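Subject: Re: [plant-ops] Ozone skid quote for Cemholm

Herman Raju wrote:
> Modham have come back with a price for the ozone skid at Cemholm.
> They say it will fix the taste and odour complaints and let us
> halve the chlorine. The Olbridge works has had one since September
> and the operators like it. Any objections before I take it further?

A few, Herman.

I've read all 461 pages of the Modham submission and I still can't find the bromide figure they used. Our bore water has bromide in it, we all know that, and ozone will turn some of it into bromate. The brochure says "optimized for every source". I'd like to see a jar test on our water before I believe a word of it.

Halving the chlorine also sounds generous. Ozone leaves no residual in the mains, so whatever we dose at the far end stays as it is. Did they model the network or just the plant?

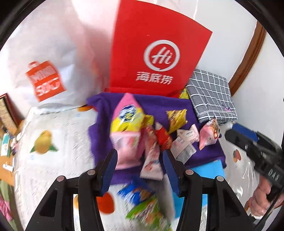 Hsiao writes that Olbridge did get fewer odour complaints, but they changed the carbon in their filters the same month, so good luck working out which one did it. They've also had 3 dielectric failures on the generator and waited 2 weeks for parts each time.

That's my worry in a nutshell. Cemholm is staffed by one operator on a day shift. Who looks after the oxygen feed, the destruct unit and the ambient monitors when he's on leave?

I'm not against ozone. I'd want a pilot column on site through at least one algae season, with bromate sampled at the tap, and a power figure in kWh per kilogram that Modham will put their name to. If they won't do that, I'd spend the money on fresh carbon and see where it gets us.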